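Student Project Report: Spectator Experience at the Orness Sevens
4/22/25

Our group looked at why people come to a rugby sevens tournament and what makes them stay for the whole day. We picked the Orness Sevens because it is close to campus and students get in cheap. We handed out a one-page survey at the Avotia Stand and got 413 back.
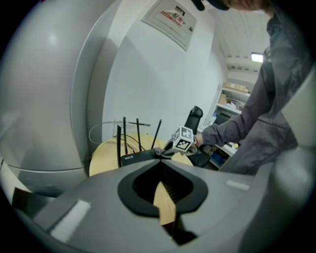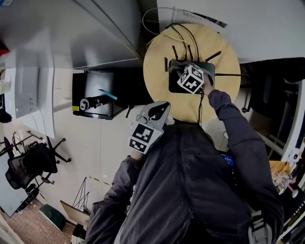 One reply written on the back of a form said the games were great but the gaps between them were too long, and that the music only worked if you sat near the speakers. Other people wrote much the same thing.

Results

Most fans came with friends and did not follow one team. Costumes mattered more than we expected. Groups in costume stayed longer and were more likely to say they would come back. Families tended to leave after the pool games. Food lines were the most common complaint, mainly at the Fitov gate, where 6 stalls served the whole east side.

Limits

We only surveyed one stand. The form was in English only, and 36 forms had the second half left blank. We kept those for the first three questions and dropped them from the rest.

Next steps

We plan to run the survey again in May at the Miettinen Cup, with a shorter form and a question about ticket price. We would also like to ask people as they leave, which we did not do this time.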